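Riscos, manchas e outras marcas no tampo branco: o que vale a pena tentar

Desconfio de qualquer receita que prometa deixar um tampo "como novo". Testei várias ao longo dos anos e a maioria só serve para gastar bicarbonato.

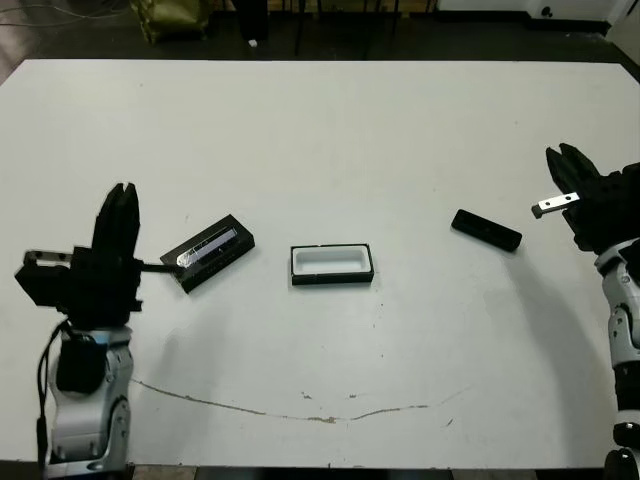
Antes de esfregar

Passe a unha pela marca. Se não sentir um sulco, é provável que seja material deixado por outra coisa (borracha, sola, base de um aparelho arrastado) e isso costuma sair. Se a unha prender, o risco está no tampo e nenhum creme o apaga, diga o rótulo o que disser.

Pela ordem certa

Água morna com 2 gotas de detergente e um pano macio. Parece pouco, mas resolve mais do que se pensa.

Depois, uma borracha escolar branca, sem carregar. Em traços compridos e acastanhados foi o que me deu melhor resultado.

Álcool só num canto escondido primeiro — há acabamentos que ficam baços e não voltam atrás.

O que dispenso

Pasta de dentes. É um abrasivo como outro qualquer, com cheiro a menta. O meu vizinho Anselmo Bustamante jura por ela e tem uma mesa com três zonas sem brilho.

Esponja "mágica". Funciona, sim, à custa de lixar a superfície. Uma passagem leve, vá lá; todas as semanas, não.

Vinagre com bicarbonato. Faz espuma, os dois neutralizam-se e fica-se com água salgada.

Para não voltar a acontecer

Feltros autocolantes debaixo do que se arrasta, trocados de 7 em 7 meses ou quando apanham areia. Um feltro sujo risca tanto como a peça sem nada. Quanto aos sprays protetores, ainda não vi um que durasse mais de 20 dias.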